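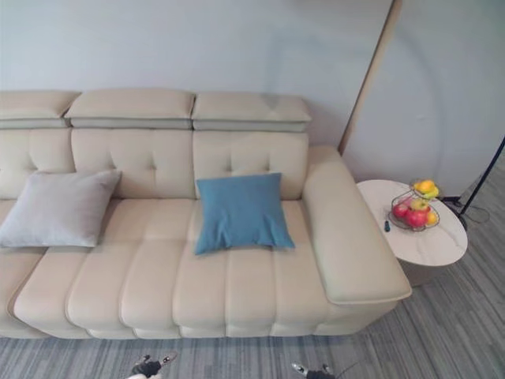 米白色皮沙发,灰色和蓝绿色靠垫,右手边几上放着水果篮。

征集参与者:十分钟恢复客厅,到底恢复了什么

Zistholm居家观察小组

报名截止:2025年8月13日
招募人数:14人
参与形式:到场两次,在家填写记录
酬劳:每人900元,完成全部环节后一次付清

我们不太相信“十分钟整理法”。

今年一月,小组在网上发过一份问卷,问大家有没有学过收纳课、买过收纳用品、照着视频收拾过客厅,收拾完的样子能维持多久。收回有效答卷2,761份。很多人对维持多久那一题的回答是“到晚饭前”。也有人写“挺好的”,再问具体好在哪里,就没有下文了。问卷能说明的东西有限,填的人多半是已经对整理感兴趣的人,题目措辞也有毛病,我们自己回头看都觉得有几道在诱导。所以这次想换个做法,请人到一间布置好的客厅里来,按自己的习惯收拾,把过程记下来。

先说清楚,我们手里没有方法要推荐。如果你是来学整理的,可能会失望。活动现场没有讲师,没有收纳盒可领,结束后也不发证书。

我们想弄明白的几件事

一是“整齐”由谁说了算。同一张沙发,有人觉得靠垫要一边一个摆正,有人觉得斜着靠才像有人住。两种人都说自己那种叫整齐。收纳课里一般只讲前一种,理由大多是拍照好看。我们对这个理由存疑,住在里面的人一天里能看几次照片?

二是时间花在哪儿。Fenska的线上课程把客厅整理分成“清、分、归”,每步配一段音乐,音乐停了就进下一步。小组里有人跟着做过,音乐停的时候手里还拿着遥控器,不知道该归到哪里。课程页面上的学员留言一片叫好,我们没有办法核实,也就不拿它当证据。

三是家具到底帮了多少忙。Dranel的开放式层架这两年常被拿来当“一架解决杂物”的例子。架子多了,能放东西的地方自然多了,可东西会不会也跟着变多,商品页从来不写。我们倾向于认为会,但这也只是猜测,需要看人怎么用。
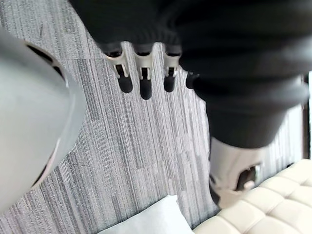 衣物是客厅里最难定性的一类。卧室里的衣服好歹有衣柜,脱在客厅的那件,穿过一次、还没到要洗的程度,几乎每一种整理法都绕着走。有的课教人在门口装挂钩,有的课教人当场决定“洗还是收”,听上去干脆,做起来多数人还是往椅背上一搭。料子也有关系:像黑色带罗纹的针织袖子,褶子又宽又鼓,裹着东西的时候挺有型,叠起来就是厚厚一块,塞进收纳课演示用的那种小格子恐怕够呛。演示视频里叠的往往是薄T恤。我们会请参与者自带一件平时真会脱在客厅的衣服,厚的优先。请不要特地为活动去买,也不要提前熨好。

活动怎么进行

第一次到场,你会进到客厅里,先坐一会儿。坐哪里随意。之后工作人员会请你把房间收拾到“晚上有朋友来也不会不好意思”的程度。没有时限,你说好了就算好了。中途可以停下来喝水,可以改主意,放好的东西也可以再拿走。我们只请你做一件平时不做的事:每挪动一样东西,用一句话说出你打算把它放在哪里。说不出来就说“不知道”,这三个字对我们很有用。

第二次到场隔一段时间,房间里的东西会换过位置。你再收拾一遍。我们想看的是你两次的做法差多少。整理法的宣传里常说“养成系统”,如果真有系统,两次应当相当接近。我们猜不会那么接近,不过很愿意被证明猜错了。

两次之间,在家填一份简短的记录,写自己家客厅里哪些东西一直没有固定位置。不用拍照,不用画图,也不需要为了填表专门收拾一次。你家乱不乱不影响参加,我们也不上门。 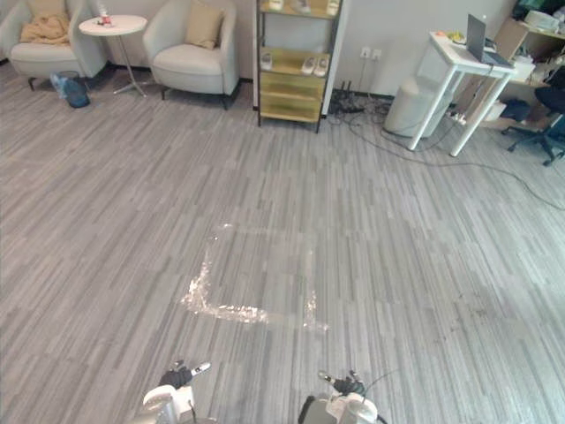 上一轮问卷结束后,有读者来信说,这类活动从一开始就站不住:房间是布置出来的,沙发不是自己的,鞋也不是自己的,当着别人的面收拾,谁都会比在家勤快,最后得到的顶多是“客人模式”的整理。信里还说,既然你们怀疑收纳课在演,那你们请人来,何尝不是另一种演。

这封信我们读了好几遍,大部分同意。布置出来的客厅和自己家确实有差别,你不会记得那条毯子是谁送的,也不会因为懒得吵架而绕开家人的杂物。我们能做的补救很有限:请参与者带自己的衣服,填自己家的记录,两次之间隔开。这些够不够,我们没有把握。如果结果只能说明人在陌生客厅里怎么做,报告里就照这样写,不往外推。

有人建议改成上门观察,我们讨论后没有采用。上门以后门口的鞋大概率已经收好了,那看到的还是客人模式,只不过客人换成了我们。

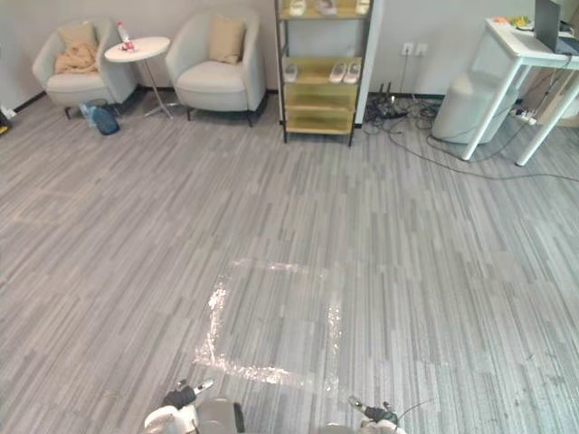
椅子为什么总会变成架子,是这轮征集里我们最想看的一段。买单人椅的时候,大家想的都是坐,摆进客厅以后先坐上去的往往是别的东西。毯子算其中最常见的一种,叠好了占半个座面,不叠又显得没收拾。浅灰色扶手椅上堆着一条皱起来的驼色毯子,后面还立着米色靠垫,来了人得先挪哪一样?两把椅子中间的小圆几上立着一只红标签的塑料瓶,按多数课程的说法,瓶子属于“清”,应该第一个离开。可要是有人就坐在旁边喝,清它做什么?整理法默认房间里没有人,这是我们最不服气的地方。参与者如果认为某样东西根本不用动,请直接说出来,不动也算一种处理。

架子的问题也在这里。靠墙的高架子一眼看去能装很多,实际常用的只有伸手方便的那一两层,其余的要么空着,要么放了以后就忘了。卖家喜欢把每一层都摆得疏密有致,书脊朝外,再配一盆绿植。我们请参与者把东西放到架子上时说明一句:下次用它大约是什么时候。答不上来的东西,第二次到场时我们会再问一遍它在哪儿。

谁可以报名

年满18岁,平时住处有客厅,或者有一块当客厅用的地方,合租也可以。

能弯腰、下蹲,搬得动靠垫、毯子这类轻物。不需要挪动沙发和层架。如果弯腰不便但仍想参加,请在报名时说明,可以请工作人员按你的口述来放。

近期没有从事收纳、家政培训或家具销售工作。对这几个行业没有意见,只是怕大家把工作里的标准带进来。上过收纳课的可以报名,坚决不信收纳课的也可以。我们希望两边都有人,别全是像我们这样爱抬杠的。

需要能到场两次。只能来一次的,请把名额留给别人。

关于酬劳和费用

900元是完成两次到场和家中记录之后的总额,包含交通。外地往返不另外报销,请算好再决定。中途退出不需要理由,已经到场一次的按一半支付。我们不收任何报名费、材料费、保证金。如果有人以小组名义向你收钱,那不是我们。

酬劳由小组自有经费支付。Akgül家居曾经提出提供家具和礼品,条件是在报告里鸣谢,我们谢绝了礼品,家具也没有要。不是说人家有什么问题,拿了东西再去写架子好不好用,读的人有理由不信,换成我们读也不信。

关于记录

现场会保留影像和录音,用于核对你说的和你做的。报告里不出现姓名和面孔。你可以在第二次到场结束前要求删去任何一段,删掉的部分我们不再使用。自带的衣服当天带走,请自己收好,以往做小型试验时有人把外套忘在椅背上,倒也很符合主题。

你可能想问的

收拾得不好会不会被淘汰?不会,没有好坏评分。我们也不知道该怎么评。

能不能带家人一起来?这一轮不行。两个人一起收拾,谁听谁的,是另一个题目。

能不能用手机查整理方法?可以,查了请告诉我们查的是什么。要是查完觉得没用,也请说。

可以自带收纳盒吗?请不要带。

结果什么时候能看到?整理完会发在小组网站上,参与者先收到一份。我们不承诺结论一定有意思,也有可能写到最后只剩下一句“各人各样”。真是那样,也会照发。

报名方式

请通过小组网站的报名页提交,写明称呼、联系方式、方便到场的时段,再用几句话回答下面这个问题:你家客厅里,哪样东西你收过最多次,它现在在哪儿?

不必写得好看。只回答“我很喜欢整理”或者“我热爱生活”的,我们很难判断,多半会再写信问一遍。报名人数超过名额时,会尽量照顾不同的居住情况,剩下的抽签决定。未入选的也会收到通知,报名信息随后删除。

Zistholm居家观察小组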